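本网站使用 Cookie 以维持登录状态和统计访问量。继续浏览即表示您同意我们的 Cookie 政策。[接受] [设置]

订阅 Domulitz 邮件列表每周摘要

列表：domulitz-teleop
主题：Re: 双臂货架任务的示教流程,关于分段与夹爪死区
日期：2020年5月30日

分享 2　评论 8

各位好,

回复上一封关于遥操作示教分段的提问。原文较长,只保留与本次答复有关的部分:

> 我们在用 Tkachenko 分支做主从遥操作,双臂,任务是货架与购物篮之间的取放。三月份起录的数据在回放时有两个现象:
>
> (1) 右臂夹住圆柱形物体之后,从臂夹爪的位置读数停在物体直径附近,主臂手柄却继续闭合。写进数据的到底应当是主臂的指令值还是从臂的实测值?目前两列都存了,训练时只用实测值,策略抓取很虚,罐子经常在抬升途中往下滑。
>
> (2) 单臂动作时,另一条臂处于待机,操作员的左手并没有完全静止,读数里有小幅抖动。是否应当在采集端把这部分置零?
>
> 另外,Tasotance 的标注界面默认按夹爪开合切段,我们的操作员习惯在接触前停顿,切出来的段里有很多是空的。有没有推荐的切法?

先答 (1)。动作列用主臂指令值,观测列用从臂实测值,两者不要混用。夹持力在这类位置控制的夹爪上没有单独的通道,它隐含在指令与实测的差值里。操作员把手柄多捏进去的那一段,就是他对夹持力的表达。如果动作列换成实测值,策略学到的目标开度等于物体直径,指端刚好贴住表面,法向力接近零,抬升时打滑是预料之中的结果。

排查方法:取任意一段夹持过程,画两条曲线,横轴为时间,纵轴分别为指令开度和实测开度。接触之前两条线应当基本重合,只差一个跟随延迟;接触之后应当分开,并在整个搬运阶段保持一个稳定的间隔。间隔忽大忽小,说明操作员手在松,这一条应当重录,不要靠滤波去补。

易拉罐比瓶子更敏感。罐壁薄,夹得过紧会变形,变形之后实测开度继续缩小,曲线上表现为接触后的缓慢下降。我们的做法是在主臂手柄上加机械限位,限位垫片按物体类别更换,换垫片的动作写进采集日志。软件限幅也能实现同样的效果,但操作员手上没有反馈,仍会一直往下捏,时间一长容易疲劳。
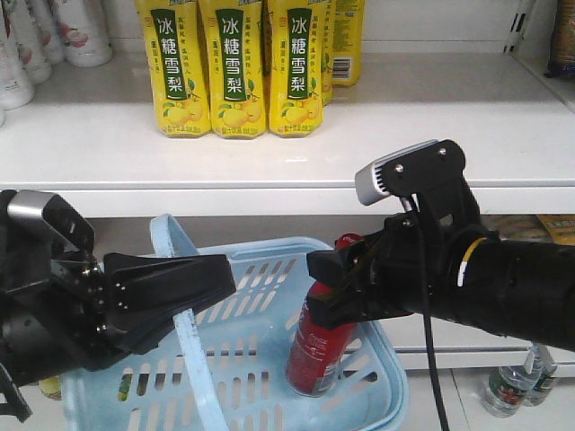

篮内操作还有一个问题需要单独提出来,即姿态。从侧面夹罐体上部时,前臂接近水平,腕部相机连同支架都在前臂上方,线缆向下垂。篮沿和提手都是可能的挂线点。主臂一侧没有这些东西,操作员从主臂的手感上完全察觉不到线缆被挂住,只能靠看。建议:

1. 采集前让从臂以低速走一遍篮口上方的全部区域,确认线缆余量。
2. 进篮和出篮分别设一个过渡点,过渡点高于提手的最高位置。提手是活动件,每条数据之间位置会变,按最不利的情况取。
3. 禁止操作员在篮内做大幅度的腕部翻转。需要换姿态的,先退到过渡点再换。
4. 松爪之后先沿接近方向原路退出,再抬升。直接抬升容易把罐子带倒,这类失败在回放视频里不明显,标注时常被漏掉。

第 3 条会使单条时长增加,但动作分布明显收敛。同一个任务由两名操作员录制时,差异主要就出在腕部姿态上,先把这一项约束住,其余的差异由数据量去覆盖。

再答 (2)。不要在采集端置零。原始数据一律保留,处理放在导出阶段。置零之后无法区分“待机”和“保持在某个位姿”,对双臂任务来说这是两种不同的状态:待机臂可以被另一条臂的规划占用空间,保持臂不可以。导出时的处理顺序如下:

a. 按关节速度阈值判断该臂是否处于静止,阈值取主臂编码器噪声的上界,自行实测,不要照搬别人的数值。
b. 静止区间内,动作值替换为区间起点的指令值,等于人为冻结。
c. 区间两端做线性过渡,避免跳变。
d. 夹爪通道单独处理,不参与 a 步的判断。待机时夹爪应当有约定的默认状态,我们约定为张开。

d 这一条请写进操作规程。待机夹爪有时开有时合,策略会把它当成有意义的信号,和场景里不相干的因素关联起来。这个问题我们在 Trornar 台架上查了很久,最后发现是两名操作员放手的习惯不同。

待机位置也要约定。放在篮口上方、靠近提手的位置有一个好处,即后续需要扶篮或者拨提手时行程短;缺点是会遮挡固定相机对篮内的视线。如果策略主要依赖固定相机判断篮内状态,待机臂应当再往外收。如果腕部相机可用,这一点影响不大。

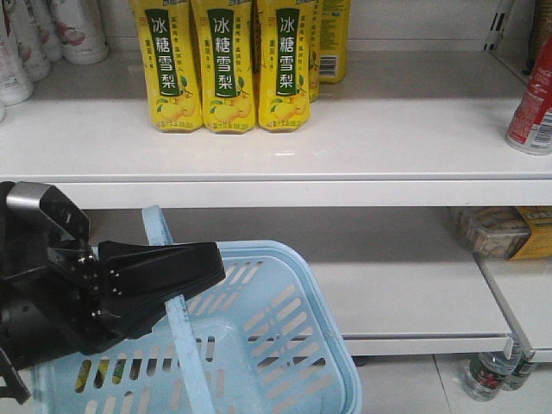 关于切段。Tasotance 默认的按开合切段适用于单臂桌面抓取,用在货架任务上偏粗,原因在于货架任务里耗时最多、失败也最多的是接近阶段,而接近阶段夹爪没有任何开合事件。我们用的是四类边界:

- 离开过渡点
- 首次接触(以指令与实测分离为准,不以视觉为准)
- 物体脱离支撑面
- 夹爪释放完成

操作员在接触前的停顿不必切掉,但应当压缩。停顿期间机械臂静止,观测几乎不变,而下一步动作在停顿末尾突然出现,对单帧输入的策略来说,同样的观测对应了“不动”和“前进”两个标签,回放时的典型表现就是卡在物体前面不走。我们把长度超过阈值的停顿统一压到 2 帧。压缩前后各导出一份,用同样的配置训练,对比卡住的次数即可,不需要改模型。

从根源上说,停顿多是因为操作员看不清深度。排列成行的同款瓶子尤其如此,从正面看相邻两瓶的前后差别很小,操作员会反复停下来确认。可以给操作员加一路侧面画面,只用于显示,不写入数据。但要注意,如果操作员依据的信息策略拿不到,示教动作里就会含有策略无法复现的判断。较为稳妥的方式是侧面画面也一并录下来,训练时是否使用再议。

货架初始状态的复位也顺带说一下。每条数据录完之后,不要求瓶子回到完全相同的位置,但朝向需要记录。正标朝外和背标朝外在外观上差别很大,如果训练集里目标瓶始终正标朝外,测试时出现背标朝外的瓶子,策略的接近方向会偏。我们的日志里有一个朝向字段,取值只有正、背、侧三种,人工填写,足够用了。地面上和下层货架上的其他物品同样属于背景变化,不必清理,但也不要整批数据都保持一个样子。

我们目前这一批共 84 条,按上述规则导出后可用的占大多数,剔除的主要是夹持间隔不稳定和出篮时碰到提手的。处理脚本已提交到 Tkachenko 分支的 tools 目录,参数都在配置文件里,静止阈值一项留空,必须自己填,不填会报错退出。

未解决的问题有一个:主臂与从臂的时间戳来自两台主机,长时间采集后会漂移,漂移会直接影响首次接触的判定。目前每录完一组就重新对时,比较笨。有在用硬件触发的,请把接线方式和触发频率发到列表里。

提问里附的曲线我看过了,第二张图的纵轴单位应当是弧度,标成了毫米,请核对后重发。

Domulitz 台架维护

—
分享 2　评论 8　回复此主题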